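Why I stopped soaking pans overnight

May
Posted by Gudrun Sauerland

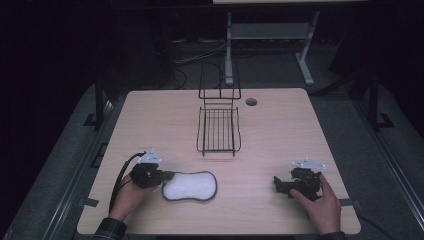
A white sponge on the table.

For most of my adult life I left the dirty pans in the sink overnight. My mother did it, and I never thought about it. You fill the pan with hot water, add too much soap, go to bed, and deal with it in the morning. In the morning there is a cold pan with a gray skin on the water, and you still have to scrub it.

I changed this in the winter, when we moved to the apartment on Menon Street. The kitchen there has one small sink. If there is a pan in it you can't fill the kettle, and I need the kettle before I can do anything else. After a week of lifting a greasy pan onto the counter at 6 a.m. I gave up and started washing everything the same evening.

The main thing I learned is that most pans only need a short soak. I pour in a little hot water while the pan is still warm, leave it on the stove, and eat dinner. By the time we are done, the stuck parts come off with a sponge. Rice is the exception. Rice wants cold water and about half an hour. Eggs also do better with cold.

For burned food I use baking soda and water and bring it to a low boil for a few minutes. Yaowalak Yimyam, who lived across the hall from us in the old building, taught me that one. She made sticky coconut desserts for a market stall and had more scorched pots than anyone I have met. She also told me never to do it in aluminum, and I did it in aluminum anyway. The pot is now dark inside. It still works.

The cast iron skillet gets no soak at all. I wipe it, rinse it, dry it on the burner and rub in a few drops of oil. Konrad thinks I fuss over it – he would put it in the dishwasher if we had one.

Sponges I replace more often than I used to. I keep one for pans and one for glasses, and when the pan one gets tired it goes under the sink for the floor and the trash can. I tried the wooden brushes that everybody recommends. They are fine on flat surfaces but I don't get on with them in corners, and the bristles on mine went soft in 18 days.

I did time myself for a while. A normal weeknight dinner for two takes 17 minutes to clean up, including the stove and the counter. It felt longer before I checked. If I leave it until morning it takes about the same, only I'm in a worse mood and usually late.

The other change is that I cook with fewer pans. I didn't plan that. When you know you'll be washing the second pot the same night, you look at the recipe again and find you can do the onions and the sauce in one. Soup has come up a lot. Next on my list is the oven rack, which I have been avoiding since we moved in.

Recent posts
Descaling the kettle with vinegar
What I keep in the freezer
Moving with 133 cookbooks
A plain lentil soup
Small sinks, part one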